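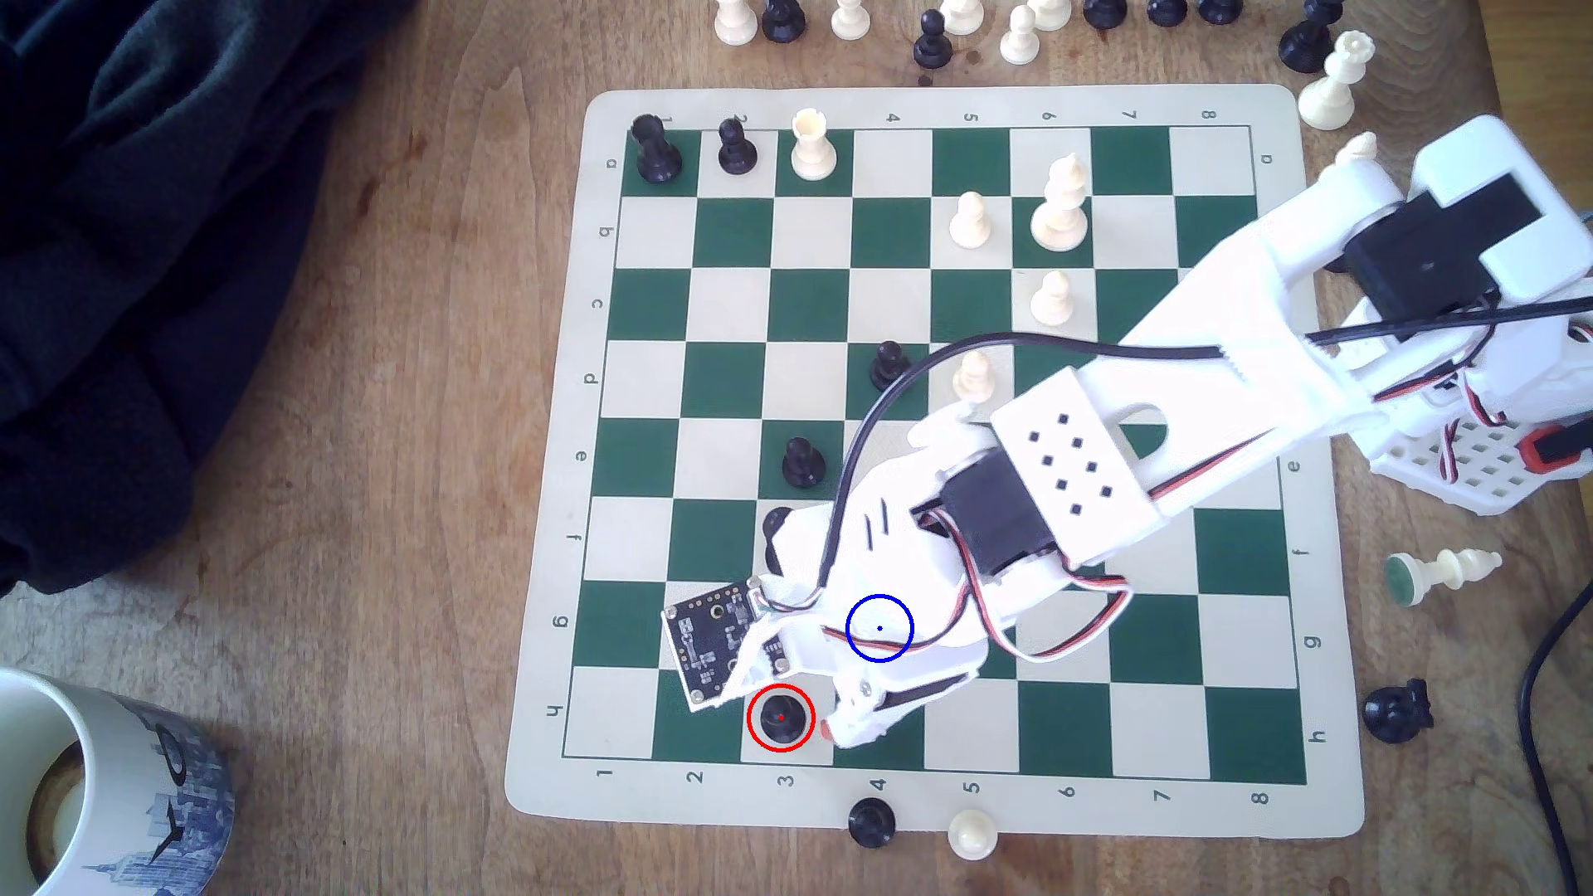

Dradside Kung Fu & Tai Chi Club – Beginners' and Improvers' Section

Right, a few of you asked how the push hands weekend over in Orkberg went, so here goes, bit of a long one, sorry!

First off, my legs. I thought I had decent legs after all that standing practice in July. I do not have decent legs. We did 19 minutes of post standing before anyone even touched hands and I was shaking like a washing machine by the end of it

Yi-chun Chien was teaching and she's tiny, and I could not shift her. At all. I pushed, she sort of breathed out, and I was walking backwards towards the fire door wondering where my feet had gone

She said my trouble is I push with my shoulders and then my hips turn up late, "like the second bus". Been thinking about that bus all week

For anyone who's only done the forms with us: push hands isn't sparring. You stay touching at the wrist and forearm and try to feel where the other person is stiff. If you're both being stubborn it looks like two people fighting over a shopping trolley

We started single hand, fixed feet, just the flat circle. Then double hands, the four basic energies (ward off, roll back, press, push). I can do roll back fine on my right and it's a total mess on my left, so if you're my partner next session please be patient

The Yuen lot were there too and they step much wider than us. Took me ages to get used to it. One of their seniors reckons our stance is too narrow for moving step work and I did get a bit huffy but then he put me on the floor twice so, fair point, I'll ask in class

Best bit was the swap round at the end, 8 partners, a couple of minutes each, no talking. You learn so much more from changing people! I've been pushing with the same person for months and I'd just learned how to beat HIM

Someone asked about shoes. I wore my old Konetti flats and they were fine on the wood floor, bit slippy by the afternoon. Thin soles definitely, trainers make you feel like you're on a mattress

They want to run another one and there were 4 of us from our club this time. Would love more. You don't need the whole long form, just the first section and a spare T-shirt (two spare T-shirts)

Going to go and lie down now. Left side roll back practice tomorrow if anybody fancies it, I'll be there early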